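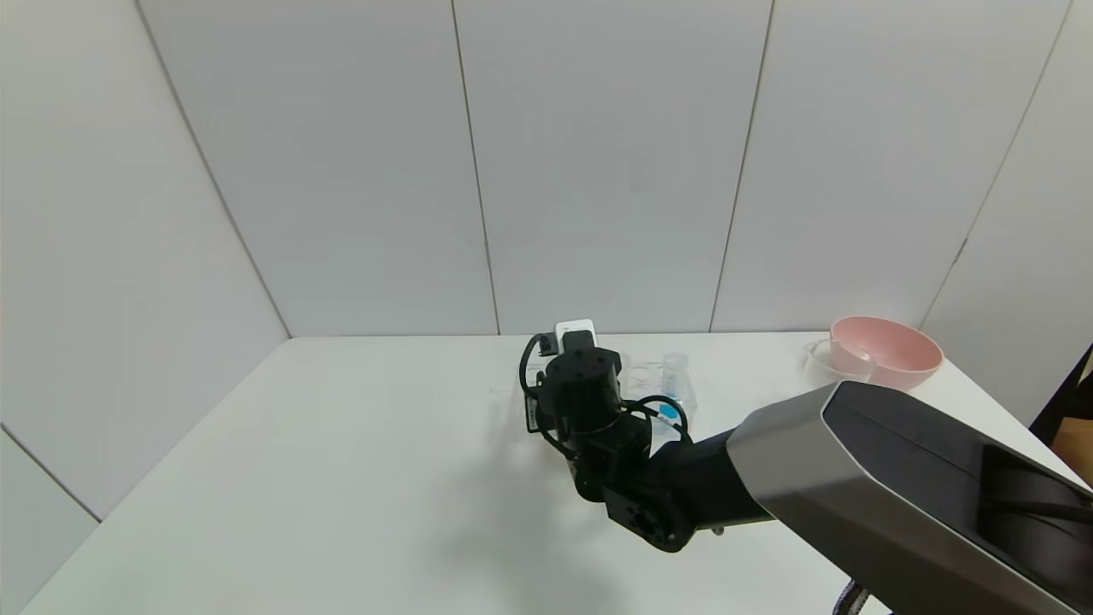

Conical flask

A conical flask, also called an Erlenmeyer flask, is a laboratory vessel with a flat base, a body that narrows toward the top, and a short cylindrical neck. It is used for mixing, heating, titrating, and storing liquids, and for growing microorganisms in liquid culture. It is commonly kept with flat glassware such as Petri dishes, crystallizing dishes, and watch glasses, and the two classes of vessel are often washed and shelved together.

Shape

The wall of the flask rises from a wide base at a steady slope and turns into the neck through a curved shoulder. The wide base keeps the center of gravity low. The slope lets the liquid be swirled by hand with less risk of splashing over the top than in a beaker of the same capacity. Drops thrown against the upper wall run back down into the bulk of the liquid.

The neck can be held between the fingers, gripped in a clamp, or closed with a stopper. It also slows evaporation, as the opening is much smaller than the liquid surface below it. Wide-neck and narrow-neck patterns are both made. The wide-neck pattern is easier to fill with solids and easier to brush out. The narrow-neck pattern holds a stopper more firmly and loses less solvent on standing.

Capacity is stated as a nominal figure, and most flasks are not filled to it in practice. For swirling, a fill of one-third to one-half is usual. Graduation marks, where present, are approximate and are not used for measuring volumes that enter a calculation.

Material

Most reusable conical flasks are made of borosilicate glass, which expands little when heated and resists most acids. It is attacked by hydrofluoric acid, and more slowly by hot concentrated alkali. Soda-lime glass is cheaper but cracks more readily under a change of temperature. Plastic flasks are used for shaking culture and for disposable work; they are lighter and do not shatter, but their resistance to heat and solvents depends on the polymer.

Clear glass is difficult to see on a white bench, where only the rim and the edges of the wall may stand out. The same applies to shallow dishes, whose walls are low. Some laboratories place dark matting under glassware in storage areas and keep the white surface for work in which a color change has to be judged.

Closures

Closures include rubber and cork stoppers, ground glass stoppers, screw caps on threaded necks, foil, and plugs of cotton or foam. The choice depends on whether gas has to pass. A plug or a loosely fitted vented cap admits air to a culture while holding back dust and airborne spores. A tight stopper limits evaporation and spills.

A flask must never be heated with a tight closure in place. Screw caps are loosened by part of a turn before autoclaving and tightened after the contents have cooled. Caps are commonly molded in strong colors, which makes them easier to find on the bench. A cap that has been taken off is either held or set down on a clean surface, according to the method in use.

Use with shallow dishes

Conical flasks and shallow dishes serve different stages of the same work. In microbiology, agar medium is prepared and sterilized in a flask, cooled until it can be handled, and poured into dishes before it sets. In chemistry, a solution prepared in a flask may be moved to a crystallizing dish, where the large exposed surface speeds the loss of solvent.

Pouring from a conical flask is less controlled than pouring from a spouted beaker. The rim is usually beaded for strength and has no lip. Small amounts are transferred by pipette.

Heating

A flask may be heated on a hot plate, in a water bath, or over a burner with a gauze between flame and glass. Flasks with scratches, chips, or star cracks are withdrawn from heating. Flat-bottomed conical flasks are not suited to vacuum work. The filter flask, a related form with a side arm and a heavy wall, is made for that purpose.

Cleaning and inspection

Flasks are emptied, rinsed, washed with detergent and a bottle brush, rinsed again in tap water, and finished with purified water. They are drained upside down on pegs. Water that spreads over clean glass as an even film indicates that grease has been removed; water that gathers in beads indicates that it has not. Dishes are washed flat or on edge in a rack and should not be stacked while damp, as they tend to stick.

An inventory of the teaching laboratories at Skastton, carried out by Forough Rahimi and Kjell Moen, covered 1396 pieces of reusable glassware, of which 757 were conical flasks. Damage to the flasks was found mainly at the rim and at the outer edge of the base. Rahimi and Moen attributed the base damage to flasks being slid across the bench and recommended that they be lifted when moved. Their report also noted that caps and flasks had been stored in separate rooms, and that threaded flasks were often returned to the shelf with a cap of the wrong size.

A later handling guide by Tuva Lindholm, issued at Vukdale in June, sets a storage limit of 2 rows per shelf for flasks and 7 dishes per stack. It requires a raised edge at the front of any shelf above bench height.

See also

Beaker
Crystallizing dish
Filter flask
Petri dish
Volumetric flask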